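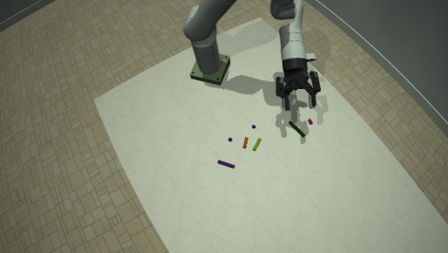
Does a Refill Shop Cut Household Packaging? A Term Project on the Tonari Store

Matilde Ramalho and Austra Eglītis

1. Why we picked this

The Tonari refill store opened on Gevelier Street the summer before our second year. You bring your own jars, fill them with rice or dish soap or whatever, and pay by weight. The poster in the window says that shopping there "cuts your packaging in half." Both of us had walked past that poster for months, and one of us (Ramalho) had bought lentils there more than once. Neither of us believed the poster. Half of what? Compared with whom?

We asked the store where the number came from. The manager was friendly and told us it came from the supplier, Halilović, who printed the poster. Halilović sent us a two-page leaflet. The leaflet repeats the claim and gives no source for it. We wrote a second time and got the same leaflet again.

So the project question became a small one. Do households that use the store throw away less packaging than households that don't, and if they do, is the store the reason?

2. What other people have found

There is less on this than we expected. Most of what we read falls into two piles. One pile looks at single products over their whole life, for example a glass jar against a plastic pouch, and the answer depends heavily on how many times you reuse the jar. The other pile asks shoppers how they feel about refill stores. People feel good about them. That tells you something about why they go, and very little about what ends up in the trash.

We found almost nothing that weighed real trash from real homes before and after a refill store opened. We can see why, after doing a term of it. It is slow, it smells, and people drop out.

3. What we did

We asked for households in two ways: a card at the Tonari counter and a notice in the lobby of the Skudimham apartments, two blocks away. Households that answered the card became the refill group. Households that answered the lobby notice and said they had never bought from the store became the comparison group.

Each household got two bags. Clean, empty packaging went in the clear one and everything else in the black one. We only weighed the clear bags. We collected them once a week for 6 weeks and used a hanging luggage scale that we checked against a bag of sugar. The scale reads in steps of ten grams, which is fine for a full bag and poor for a light one.

We also asked everyone to keep their grocery receipts. This went badly. Some people kept every one, others handed us a crumpled handful at the end, and a few had gone over to receipts on their phone and forgot to forward them. We used the receipts only to get a rough sense of what people buy and did not build any number on them.

At the end we sat down with anyone who was willing and talked for half an hour. Eglītis did most of these talks and typed up the notes the same evening.

4. What the bags weighed

The average refill household put out 782 grams of packaging a week. The average comparison household put out 1,260 grams. That is a drop of a little under forty percent if you read it the way the poster would like you to. It isn't half, but it isn't nothing either, and when we first saw it we were a bit embarrassed at having been so sure the claim was junk.

Then we looked at who was in each group.

The refill group was mostly people living alone or in pairs. The comparison group had more families, including two homes with babies, and baby food comes in a great deal of glass and foil. When we divided each bag by the number of people in the home, most of the gap closed. Refill homes were still a little lower per person, but the difference was smaller than the swing we saw in a single household from one week to the next. One refill household went from its lightest bag to its heaviest in consecutive weeks, and the reason was a birthday party.

We don't think an honest reader could look at the per-person figures and say the store made a difference. We don't think that reader could say it made no difference, either. The groups were too small and too unlike each other.

5. What people told us

The talks changed our minds more than the scale did.

Nearly everybody in the refill group said they had been "careful about packaging" before the store opened. One woman had been buying rice in large sacks and splitting them with her sister. She now buys rice at Tonari in a jar. Her sister buys it at the supermarket in small plastic bags. If you weigh only the first woman's trash, the store looks neutral. If you weigh both, it looks worse. We had no way to weigh the sister.

Several people told us what they buy at Tonari and what they don't. The list was much the same each time: dry goods, soap, sometimes oil. Meat, yogurt, frozen food, chips and drinks all still came from the supermarket. When we looked into the clear bags, those were the things filling them. A person could refill every grain of rice for a year and the bag would hardly notice, because a rice packet weighs next to nothing. Glass bottles are what make a bag heavy, and Tonari doesn't sell wine.

This raises a problem with our own method. Weight is easy to measure and may be the wrong thing to measure. A glass jar that gets recycled weighs far more than a plastic film that doesn't. We knew this at the start and chose weight anyway because we owned a scale. A sorted count by material would have been better, and would have meant a lot more evenings in the Skudimham laundry room with gloves on.

Price came up in every talk. One man said he spent 700 in a month at Tonari when it first opened, mostly out of excitement, and then stopped going for a while once he saw his bank statement. He has settled into buying only coffee and soap there. We heard milder forms of that story from others. If people shop hard at a refill store for a month and then drift off, any study done in that first month will flatter the store.

6. The packaging behind the counter

We had assumed that goods at a refill store arrive in some special low-waste way. We asked to see a delivery and the manager let us come by at seven in the morning. The rice came in paper sacks. The pasta came in plastic sacks inside cardboard boxes. The soap came in large drums that Halilović says it takes back and refills. The manager said the drums do get picked up, but she did not know what happens to them after that, and Halilović did not answer that part of our letter.

None of this packaging shows up in the household bags. It has moved from the kitchen to the back of the shop. Large sacks very likely use less material per pound of food than small packets, so the store could be saving something here that our study can't see. It could also be that the supermarket's cartons come in just as much wrap as Tonari's and the two cancel out. The poster doesn't tell us, and we could not get into the supermarket's loading dock to look. We asked twice.

7. What is wrong with this study

The households chose themselves. People who pick up a card about packaging at a refill store counter are not like other people.

They knew they were being weighed. At least one person admitted to leaving takeout boxes at work during the study.

Six weeks is short and ours ran up to the end of July, when some families were away for part of the time. We dropped the weeks in which a home was empty, but not the weeks in which half the family was gone, since we only learned about those in the talks.

We never weighed anyone before they started using the store. A before-and-after study of the same homes would answer our question far better than two groups side by side. It would have to start before a store opens, and we came to the subject a year too late.

8. Where that leaves the poster

We can't support "cuts your packaging in half." We can't find anyone who can. The people who shop at Tonari do throw away less packaging per home, and most of that seems to be because there are fewer people in the home.

We gave the manager a copy of this report in draft. She read it standing at the register and said she would take the poster up with the supplier. When we last walked by it was still in the window.

If another group takes this on next year, our notes and the weekly weights are in the department cabinet, second drawer. The luggage scale is there too. It needs a new battery.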